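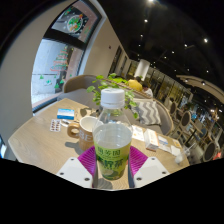 Gripper drops force halfway through hold, bottle slips

Posted in Grippers and end tools
Arlindo Miranda, 5th March

Hi all, bit stuck and need this sorted quick. Two-finger electric gripper, white fingers, ribbed pads. Job is pick up a plastic drinks bottle from a table, hold it, put it down somewhere else. Controller is a Flaline, second hand.

Grips fine. Lifts fine. Then after 7 seconds or so of holding the force just goes. Fingers don't open, they sort of relax, and the bottle slides down through the pads. Full bottles go every time, half empty ones sometimes stay. No fault light. Log only says HOLD REDUCED 899 which isnt in the manual I've got.

Tried so far: cleaned the pads, new pads, swapped the power supply, grip force up to 50 N. That last one just crushed the bottle and then dropped it anyway. Water everywhere, twice now, and once it went over the extension lead. So would like to know what I'm doing before I plug it all back in.

Any ideas?

Gervásio Bragança
3 replies on this board

First thing, get the lead off the floor and the supply up above table height. Do that before any more testing. And try it with a bottle of rice, same weight, no mess.

899 on the older Flaline is the motor heat limit. It isn't counted as a fault so no light. The controller guesses the motor temperature from the current and cuts the hold when the guess gets too high. Putting the force up makes it trip sooner - you've been making it worse.

Go into the hold settings. There's a close force and a hold force, and on second hand ones the hold is often set to "same as close". Untick that, set hold a good bit lower, then bring it up slowly till the rice bottle stays put. Check the motor size as well. If it's set for the small motor and you've got the big one the guess will be way off. Dont just switch the limit off, you'll cook it.

Also look at your finger screws. If one finger is a touch loose the pads meet at an angle and you need far more force than you should.

Ollside

had same on a Trisberg arm, turned out to be a bad cable. wiggle the cable

Arlindo Miranda

Hold was set same as close, yes. Changed it, rice bottle stayed up for 3 minutes, no 899. Left finger was loose too. Motor size I cant read, label's gone - will take the cover off at the weekend. Wiggled the cable, nothing.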